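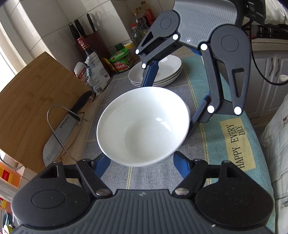
When I moved to Nornotville I brought two suitcases and one box, and in the box were ten plates that my mother did not want any more. For four years these plates were enough. In November my sister and her family came to stay, and I discovered that I had nothing in which to put a salad for eight people. We ate it from the cooking pot. My sister did not say anything, but she took a photograph of it, and this photograph is now known to the whole family.

So this winter I have been thinking about white dishes more than a normal person should. I wanted a large bowl and some oval plates, all in plain white, so that I can add to them later without looking for the same pattern. My mother's plates have a brown flower on the rim and the factory closed before I was born. When one breaks, it is gone.

The first shop I tried was Jokberg, in the centre. It is a beautiful shop and they had a serving bowl for 128, and I held it for a long time and then put it back. My neighbour Aníbal Meireles, who worked in restaurants when he was young, told me I should go to Cova instead, behind the bus station. They sell to cafés mostly, but they also let ordinary people come in during the morning. I spent 50 there for everything, and this included a small jug which I did not need.

Aníbal gave me some advice before I went, and I write it down because I would have forgotten it otherwise. Turn the bowl upside down and pass your finger along the foot. If it is rough, it will scratch the table, and it will scratch the other bowl when you put one inside the other. Look at the glaze under a strong light and tilt the bowl slowly, and then any small bubble or line will show itself in the reflection. Also, put the bowl on a flat place and push the rim with one finger. A little movement is acceptable for soup, he says, but not for salad, where people are pulling with two spoons.

For the oval plates I had only one question, and it was whether they would fit in my cupboard. They do, if I put them with the long side going to the back. I like how oval plates go into each other in a pile, they take less space than I feared. A whole fish looks much better on an oval plate. I have not yet cooked a whole fish, but I intend to.

The other purchase was a cloth for the table. I found it at Janjua, where they sell the ends of rolls by weight, and my piece was 486 grams. It is grey, with yellow lines of stitching that make squares, and it has a teal part along the side. I had wanted a white cloth at first, but white dishes on a white cloth look like a hospital to me. On the grey you can see the shape of each thing.

One small problem remains – the big bowl does not go in the cupboard with the plates. The shelf is too low by the width of a finger. For now it lives on top of the fridge with the onions in it, and I take them out when guests come.

My sister is coming again at Easter. I have told her there will be salad.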